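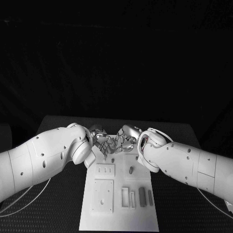 White work board on the dark table top, workroom, Clostside.

**Care of a white work board kept on a dark patterned table top**

Posted by Clostside Workroom, 29/10/2020

We should be grateful for advice on the care of a white work board which is used on one of our shared tables. The table top is dark grey to black with a fine, regular pattern of small dots all over it. The board is laid on top and is the surface on which small work is carried out.

Three matters have arisen since the table was brought into general use in June.

The first concerns movement. The board creeps across the table during work, a few millimetres at a time, and has to be squared up again. Users have asked whether it may be fixed down. The management of the building does not permit screws or permanent adhesive on any table, and we must observe this.

The second concerns marks. Grey smudges appear on the white surface, chiefly towards the edges. They respond to a damp cloth, but they return within days. One user has suggested that the colour is coming off the table. Another believes it is ordinary dirt from hands and tools. We have no supplier's leaflet for the board and cannot say with certainty what it is made of, so we are reluctant to use anything strong.

The third concerns the table top itself. Dust and fine scraps settle in the pattern and show up badly against the dark colour. Wiping appears to push them about. A household vacuum cleaner was tried and was found too powerful for the small items which are also kept there.

We would also welcome views on whether the white board should be replaced by a grey one. White was chosen because small parts can be seen against it, and several users would be sorry to lose it. The budget for the table stands at £100, to include any mat or cleaning materials. Replies by the middle of November would be appreciated, as the order is placed shortly afterwards.

---

**Senlow Makers' Forum**

The following is based on the practice adopted in our own rooms, where white boards have been used on dark tables for several years.

*Movement.* A thin non-slip liner of the type sold for drawers and shelves will normally be sufficient. It should be cut slightly smaller than the board on all sides so that it does not show and does not collect scraps along its edge. Both surfaces must be clean and dry before it is laid. We advise against double-sided tape, including the kind described as removable. It leaves a residue, and on a patterned surface that residue is difficult to lift out again.

If a liner alone does not hold the board, four small low-tack pads at the corners may be added. Please try one pad in an inconspicuous place first and leave it for 14 days before fitting the remainder.

Loose leads should be kept away from the edge of the board. A lead which passes beneath a corner will lift it slightly, and the board will then rock and creep whatever is placed under it. Our rule is a clear margin of 300 mm where the table is large enough.

*Marks.* It is possible to settle the question of the dark table top quite simply. Take a clean white cotton cloth, dampen it, and rub one small area of the table firmly. Allow the area to dry and repeat with a fresh part of the cloth. If the second rub is as dark as the first, the colour may well be transferring. If it is much lighter, you are probably looking at dirt. The test should be carried out where the board normally sits as well as at the front of the table, as the two places receive different wear.

For routine cleaning we use lukewarm water with a few drops of washing-up liquid, applied with a well-wrung cloth and followed by a second cloth with water only. The underside of the board must be cleaned too. In our experience it is often forgotten, and when the board is turned over the dirt is simply carried to the working side.

*Dust in the pattern.* A soft, dry brush, such as a clean wide paintbrush, used in one direction towards a dustpan held at the table edge. Damp wiping should come afterwards. If it is done first, fine dust turns to paste and settles in the low points. Should you wish to use the vacuum cleaner again, a piece of thin stocking fabric secured over the nozzle will stop small items from being drawn in. Set it to the lowest power.

---

**Clostside Workroom**

We thank Senlow for this full reply. The cloth test was carried out this morning at both places. The first rub was distinctly grey and the second was nearly clean, so we are inclined to regard the marks as dirt. The underside of the board had not been cleaned before. A liner will be ordered.

---

**Derese Hall Bookings**

Use a melamine sponge. It takes everything off.

---

**Senlow Makers' Forum**

We would ask that the above suggestion be treated with some caution. Such sponges are mildly abrasive and will dull a glossy surface, after which it marks more readily than before. Where the material of the board is not known, any trial should be confined to the underside.

---

**Hallel Community Workshops**

With regard to the colour of the board, we would recommend keeping white. Our workshops changed to mid-grey and later changed back, following complaints that small metal parts could not be found. White boards do show every mark, but this has at least encouraged users to wipe them at the end of a session.

We purchase our boards in pairs and exchange them weekly, so that one can be cleaned properly and left flat to dry. Stand them upright only when fully dry. We had one bow after it was leaned damp against a radiator, and it never lay flat again.

Non-slip liner is sold cheaply by the roll. We bought 200 metres for all our rooms, which was far too much, and would be willing to send a length to Clostside for the cost of postage. Please write to us through the forum and state the size of the board.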